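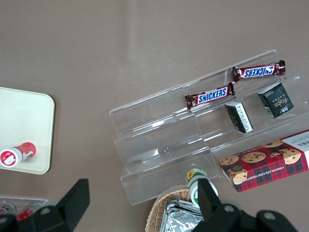 Home | Talks | Coaching | Notes

Sleep and your training: speaker notes, Roltirstead session

OK, hi everybody! Quick hands up: who trained this morning on less than six hours of sleep? (Wait. Let them laugh.)

I did that for years when I coached at Ekano, and my lifts went nowhere. Then I moved my bedtime up by 50 minutes and kept everything else the same. By week 3 I was finishing sets I used to quit on.

Slide 4. Talk about naps, keep it short. Mention the late coffee thing, people always ask.

Homework: write down your bedtime for 14 nights, right next to your workouts. Paper is fine, your phone is fine, I don't care!

Skip slide 13 if we're running late. Questions, then hand over to the Stundolance folks.

Last updated: March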